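Dero two-finger grippers, used on a two-arm table

I bought a pair of these in October to replace the Latbridge fingers we had been running. The set costs 400 a side with the mounting plate and screws. Fitting took 40 minutes per arm, most of it spent on the cable.

Grip force is adjustable and holds its setting. The fingers close evenly. Opening width is 70 mm, enough for most cups but tight for a mug with a thick wall. After around 1000 cycles I found no play in the joint. The manual is poor — Tyra Söderlund at Villalobos sent me her own notes and I used those.

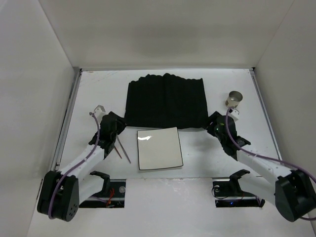
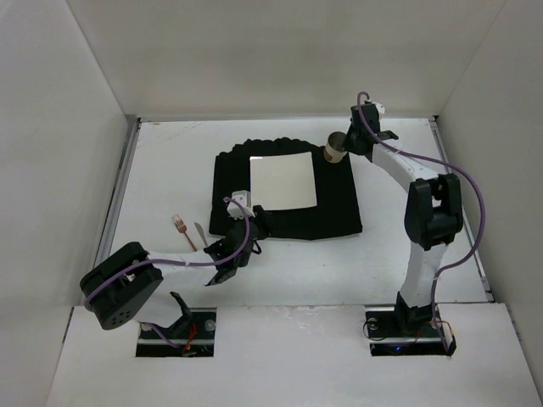 Fabric is the hardest test I give a gripper, and the Dero tips do well on it because they are narrow enough to get under a hem. Rigid items need more care. I use a place setting with a black cloth, a square plate and a metal-look cup, and of those the flat plate is the one I would plan for first. The tips are black too, so over the cloth the wrist camera has trouble finding them. Light tape on the ends fixed it. I would buy the set again, but order spare finger pads with it.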